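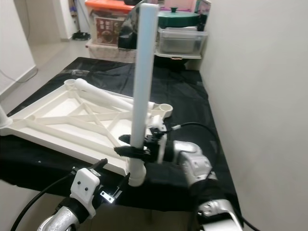

How far should you let a two-armed robot go on a job before a person steps in? As far as your written stop rules allow, and those rules should be agreed before the arms are switched on.

I've been working from the Storkus bench handbook since September, and I love it! It's a ring-bound guide to good practice for small two-armed set-ups, 136 pages, and the chapter on push-fit parts (legs, pipes, sockets — the stuff we do all day) is easily the best thing I've read on the subject.

What I like most is how plain it is. **Grip rules** come first: settle where each part may be held, write it down, and don't let the next operator move it on a whim. Then cables, which get 6 whole pages. Route them so that neither arm can reach them at full stretch, and check again after every change of tool. Bríd Ó Conaill and I argued over that second bit for most of a morning. She won.

The section on soft coverings is very good too. A cloth top is fine, the book says, as long as you smooth it before each run and don't use its edge as a reference line.

Grumbles? A few:

- the index is thin, and "handover" isn't in it
- the checklists are printed too small to read from arm's length
- the part on speed limits assumes a fenced cell — we haven't got one

Daithí Foley prefers the older Grasso sheets, which fit on a clipboard, and I do still use their shutdown page. For anyone writing bench rules from scratch, though, I'd start with Storkus and the push-fit chapter.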